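Search this blog
Type and press enter

The side beside the cooker

10 Jun 2025

I promised in April that I would write about the kitchen when it was finished. It is not finished, but the part beside the cooker is now good enough that I am not ashamed of it, so I will write about this part and the rest can wait.

For those who are new: we moved to Plorley in the winter, into a flat with a kitchen that is narrow and quite long. In my mother's house everything had a cupboard, and the counter was only for working. I tried to do the same in this flat and I could not. The cupboards are high, I am not tall, and each time I needed soy sauce I had to fetch the step from the hall. After some weeks of this I gave up and let the bottles live on the counter. Then they multiplied, of course. At the worst moment I had two open bottles of the same vinegar standing behind each other and I did not know about the second one.

So the question became how to keep things out and still have a counter that can be cleaned in one minute. I asked my friend Matilde Pacheco, because her kitchen is smaller than mine and always looks calm. She came for lunch, looked in silence for a while, and then told me to buy one box and one mat and to stop reading about it.

The mat was the first thing. I wanted something with stripes, in light colours, because the wall is pale and a dark mat made the whole corner look like a cave. I found one in the little shop on Simões, the street behind the station, where they cut it from the roll. I measured wrongly the first time and had to go back for a longer piece, and the man was kind about it. It lies flat now. For the first two days it curled at the corners, and I kept it down with dictionaries - they are good for something still.

The second thing was the holder for chopsticks and spoons. Before, we had a drinking glass for this, and it fell over each time somebody took a chopstick in a hurry. The new one is plastic, cream-white, with ribs on the outside and slots in the top. It cost less than a lunch. I resisted for a long time to buy plastic, but the ceramic one I liked was 59 and I could not explain this price to myself.

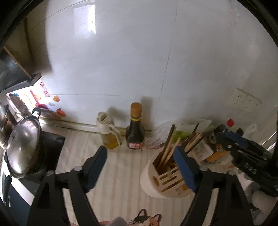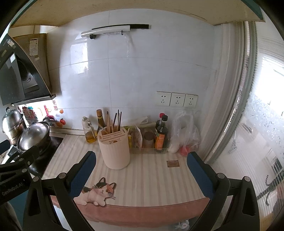
The striped mat by the pale wall, in both pictures. The utensil holder and the box of sauces are in the second one.

The box was Matilde's idea and it is the best of the changes. It is only a translucent storage bin, pushed to the wall, but it has changed how I clean. Before, I moved every bottle one by one, wiped, and put every bottle back. Now I pull out the box, wipe, and push it back. The sauces stand in it at the right end, and the packets and a jar are in there too. When the box is full I am not allowed to buy another sauce. This is the rule, and I have broken it only once, for a chilli sauce from Mundby that my cousin recommended very much.

The oil stays outside the box, behind the chopsticks. I use it for almost everything and it would be silly to lift it over the side each time. I had the habit of buying a new 800 ml bottle before the old one was empty, so now I fill the dispenser from the big bottle and keep the big bottle in the high cupboard, where it can wait for the step. I wash the dispenser before I fill it again. If you do not wash it, the outside becomes sticky and then the mat becomes sticky also.

Some of you asked about the stickers near the hood. I know that they are not elegant. There is a printed one with food on it and there is a tomato, and I like to look at them when I stir something long. My sister says that I should take them off before guests come. I have had guests, and they spoke about the tomato with pleasure.

The wall itself I clean with warm water and a drop of washing-up liquid, then a dry cloth. I tried a spray called Flornura, which smelled of lilies, and after it the soup also smelled of lilies. I gave the bottle away.

What I have not solved is the pans. They are near the cooker because I have no other place for them, and the handles are long and point where they want. I thought about hooks, but I am afraid to drill into this wall. If somebody has used the hooks that stick, please write to me if they hold a heavy pan in the steam, and for how long. The last ones I bought held for nine days and came down at night, and my husband thought that there was a burglar.

Next I want to do the drawer with the lids. I opened it this morning and closed it again.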